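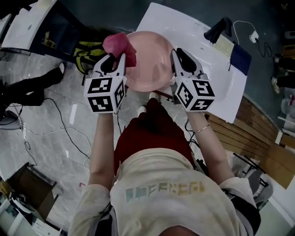
Pink cloth, pink plate. Wiping dishes at the table, a thread.

1/ I keep being told there's a right cloth for wiping plates and that I've been using the wrong one my whole adult life. The latest is the Zekby, which has 1,879 reviews and promises "up to 200 washes without losing its grip." I have questions.

2/ First question: grip on what? It's a cloth. I hold it, it doesn't hold me. The package says "grip" four times and never gets around to explaining.

3/ "Up to 200 washes" also covers one wash. It covers zero washes if you lose it behind the machine, where I assume most of mine are.

4/ I read more of the reviews than a grown person should. A lot of them were written the day the thing arrived. "Feels great, can't wait to try it!" Five stars. For what, the envelope?

5/ Someone named "platelady" gave it two stars because it left fuzz on dark dishes. Finally, a person who wiped a dish. I'd read a whole book by platelady.

6/ My own way of doing it, which I make no claims for: plate flat on the table, one hand on the rim, cloth bunched up in the other. Start at the edge, work around, finish in the middle. Flip, do the foot. Next plate.

7/ Bunched, yes. I know about the folded-in-quarters people. Iqra Shaikh folds hers in quarters and says you get more clean sides out of one cloth that way. Fine, you do. You also spend half the evening refolding.

8/ The folded cloth is better on a big flat platter, I'll give her that. On a shallow plate with a raised rim it skates right over the inside corner where the rim starts. A bunched-up wad gets in there. Run your thumb along that corner on a plate from your own cupboard and then come argue with me.

9/ Glossy plates are the worst for this. They look finished long before they are. Tilt one toward a window and you'll see every streak you thought you got.

10/ Pale pink is sneaky too. Dark plates show water spots and white plates show sauce, and pale pink sort of hides both until you set it on a white table in daylight. I like the color. I don't trust it.

11/ Air drying. Everybody's aunt says air drying is cleaner than any cloth. Okay. My tap water leaves chalky rings on anything I walk away from, so "cleaner" comes with a second round of wiping. If your water is soft, enjoy your rack and leave me out of it.

12/ Several replies already saying microfiber. I own microfiber. It works on glasses. It also snags on every rough bit of skin on my hands and I hate it so much that I put the dishes off. A cloth I avoid touching gets no plates wiped at all.

13/ Kristof Smits asks whether washing a new cloth before using it makes a difference. Of everything in this thread, that one I'd sign my name to. New cotton comes with some kind of finish on it and pushes water around the plate. Wash it a few times. No fabric softener. Softener is how you get a cloth that smells like a meadow and dries like a raincoat.

14/ (Yes, I do believe in one rule. Don't screenshot it.)

15/ Next up, matching your cloth to your plates. Saw a Pudberg set where the towels come dyed to go with the dinnerware and the price is what you'd expect. Pink on pink does look nice, I won't pretend otherwise. It looks exactly as nice with an old T-shirt cut in four, if the T-shirt was pink.

16/ Old T-shirts are overrated too, by the way. Good for a month, then the edges curl up into little ropes. I say this as someone with a drawer of little ropes.

17/ Mieke Kramer wants to know why I wipe at the table and don't just stand at the sink like everyone else. More room, and a plate flat on a table can't go far. I've dropped two over a sink. I've dropped one at a table and I was talking at the time.

18/ She says a towel under the plate would stop it sliding. Probably. Then I have two cloths to wash. You see how they get you?

19/ A few people asked if I bought the Zekby. I did, in July, one pack. It's a decent cloth. It dries a plate. I can't find anything it does that the 50-cent ones from the market don't, and I tried, I wiped the same plate with both until I was sick of the plate.

20/ Will report back if it makes it to 200 washes. I'm putting a pen mark on the hem each time and I already forgot one, so the science is off to a bad start.

21/ Josefien Dewulf says just use the dishwasher. Josefien, come over and show me where you'd put it.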